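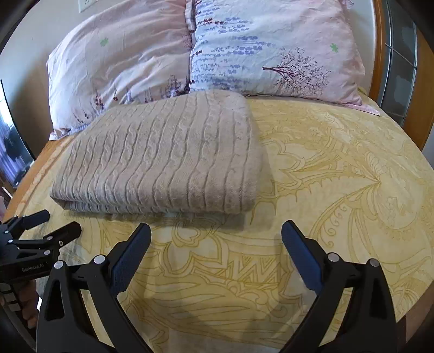

Week 6: Fisheye views, depth and grasp planning on soft goods

Unit coordinator: Lakshmi Warrier. Lab tutor: Jae-in Yook. Notes last revised September 12, 2025.

1. Where we are up to

Last week covered hand–eye calibration with a pinhole model. A wrist view through a very wide lens needs a different model, and most of the errors in the Ravard lab reports came from leaving the old one in place. Read section 2 before you touch the code.

2. Lens model

In a pinhole camera the distance of a point from the image centre grows as r = f tan(theta), where theta is the angle from the optical axis. As theta nears 90 degrees, r goes to infinity, so a wide lens cannot be modelled this way out to its rim. The equidistant model uses r = f theta. We add four polynomial coefficients to it and fit all of them together with f and the image centre.

Two practical points:

Printed patterns that curve near the rim are a quick visual check. After undistortion, the zigzag band on the bedspread should look the same in character wherever you crop it, apart from the wrinkles in the cloth.

Do not undistort the whole image to a single plane. The rim gets stretched and the centre loses resolution. Crop first, then project each crop to its own virtual pinhole camera. The function for this is in the Wirnance toolkit under views.

3. Segmentation

The task is to label folded blanket, pillows and bedspread as separate regions. Colour alone will get you the blanket, a taupe block on yellow. It will not get you the pillows. The right pillowcase is partly pale blue-white and partly pink, and a colour clusterer splits it in two. The left one is also pink, and the two overlap slightly, so the same clusterer may join pieces of both.

Use the depth discontinuity as a second cue. Weight it lower on the blanket, where the embossed ribs give small repeated depth changes that are not object boundaries. Chathurika Navaratnam's tutorial sheet has a worked case with a ribbed towel.

4. Choosing a grasp

For a folded item we look for the front fold, the rounded roll where the layers meet. The planner samples 100 candidate poses along that edge and scores each on:

jaw opening against estimated stack thickness
approach angle to the supporting surface
clearance of both fingertips from the cloth underneath

The third term matters most on a bed. A mattress gives under load, so a fingertip path that is safe on a table can pinch the bedspread along with the blanket. Start with a clearance of 13 mm and tune from there.

Mask the fingers out before scoring. Their outline changes with jaw opening, so a fixed mask is wrong – compute it from the opening value at each time step.

5. For the lab

Work in pairs. Load the Cisternas sequence, fit the lens model, and report mean reprojection error separately for the centre and the outer ring. Then run the planner with and without the clearance term and hand in both score plots. Questions about the toolkit go to Hae-won Joo.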